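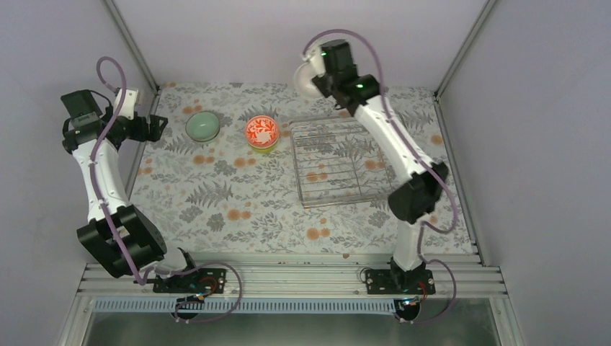 Favmont Reserve Unit Rewrites Its Handbook for New Soldiers

August 13, 2022

The Army Reserve engineer company based at Favmont has replaced the handbook it gives to newly assigned soldiers, after two years of complaints that the old one was hard to use and in places out of date.

The new version is 40 pages long. The one it replaces ran to 88, much of it copied from other publications and some of it referring to forms that are no longer accepted. Soldiers reporting to the company for their first drill weekend will be issued a printed copy, and the same text can be downloaded from the unit's page.

Sgt. 1st Class Elsie Donnelly led the rewrite with Staff Sgt. Ruwan Sultana. They started by asking squad leaders which questions they were asked most often by people in their first months with the unit.

"It was pay, travel, and who do I call if I can't make it," Donnelly said. "The old book got to pay on page 61."

In the new handbook, the first section covers drill dates, reporting times, where to park, what to bring, and how to reach the chain of command. Pay and travel claims come next, followed by medical readiness, the fitness test, uniforms, and counseling. The section on Army values and the soldier's oath has been kept, but the long commentary that went with it has been taken out. Leaders are expected to go over that material in person during the first counseling session.

A new chapter deals with how to raise a concern. It explains the open door policy, says who to see if the problem involves a soldier's own supervisor, and gives the office hours of the chaplain and the inspector general's representative. Sultana said several junior soldiers had told him they did not know they were allowed to go past their squad leader.

"Some of them thought that asking a question about an order was the same as refusing it," he said. "We wanted that written down in ordinary language."

Spc. Chun-yin Liu, who joined the company last November, read an early draft and sent back several pages of notes. He asked for a list of abbreviations, and one was added inside the back cover. He also pointed out that the map of the training area still showed the old gate on Flendodthorpe Road, which closed when the new entrance opened. The map has been redrawn.

Not everyone wanted the shorter book. Some of the longer-serving sergeants argued that the section on customs and courtesies should stay at full length, and a compromise was reached under which it will be handed out separately to soldiers preparing for promotion boards.

The company has had 400 copies printed, enough to give one to every current member and keep a supply for new arrivals. Old copies should be turned in to the orderly room at the next drill. Leaders have been told not to photocopy pages from them, as the leave and travel forms in the back have changed.

Corrections can be sent to Sultana or left in the box outside the supply room. The first update is planned for November.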